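Tondeck Round Table, Break Room Model
Section 3: Cleaning the Tabletop

Use a spray cleaner made for sealed surfaces and two cloths, one for wiping and one for drying.

1. Clear cups, plates and food from the table.

2. Stand the spray bottle upright on the tabletop and set the cloths within reach.
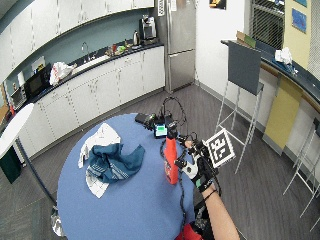

3. Turn the nozzle to the spray setting. Do not use the stream setting near the edge trim.

Caution: Never mix cleaners. Keep spray away from outlets, cords and kettles.

4. Lift the bottle and spray lightly. Two pulls of the trigger will cover half the top.
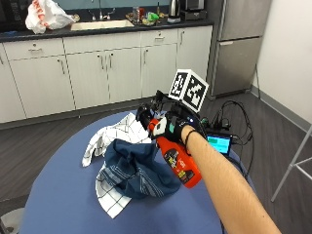 5. Wipe from the center out to the edge, then go over the top with the drying cloth.

6. Close the nozzle and rinse the wiping cloth in the sink.

Note: Do not use scouring pads or powders. For coffee stains, leave the cleaner on for 50 seconds before wiping. Replacement edge trim is part no. 2159.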